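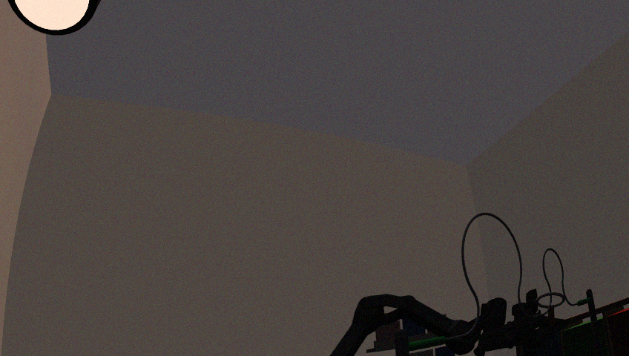
Ceiling paint flashing, do I need to recoat the whole thing?
Posted by Danica Lukáč

I rolled flat paint on the ceiling of our spare room in September. At night with the light on I see shiny bands where I overlapped. Can I touch up just the bands? The room is 15 feet long and the house is in Hernwood, if humidity matters.

3 replies

Everett Okafor
Touching up will give you more bands. Recoat the whole ceiling in one go. Cut in one side, then roll that side right away while the edge is wet. Keep the roller loaded and finish each row in the same direction. Turn off fans and close vents until it sets up. Two people make it easier, one cutting in and one rolling.

Igor Machala
had the same thing, just used a dimmer bulb

Štěpánka Štefanec
Everett is right. To add to that, here is the order I use:

1. Sand the bands lightly with a pole sander and wipe off the dust.

2. Cover the floor and any table that has to stay in the room.
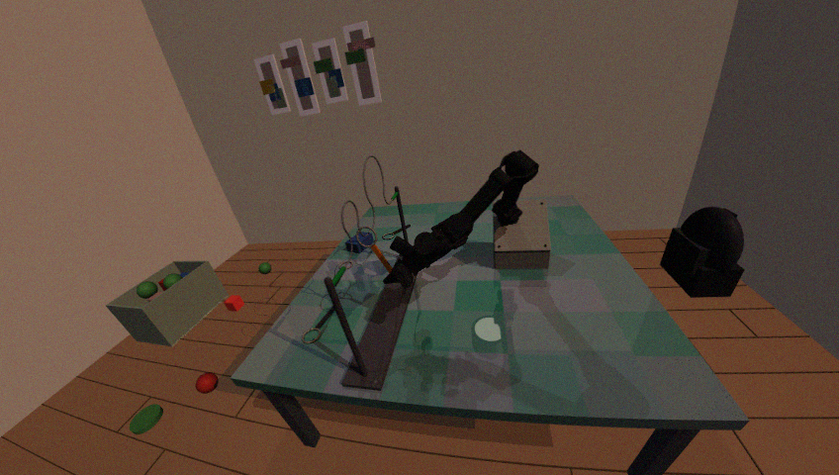
3. Spot prime any bare patches and let them dry.

4. Roll the finish coat, starting at the window wall and working away from it. Don't go back over a row after 2 minutes.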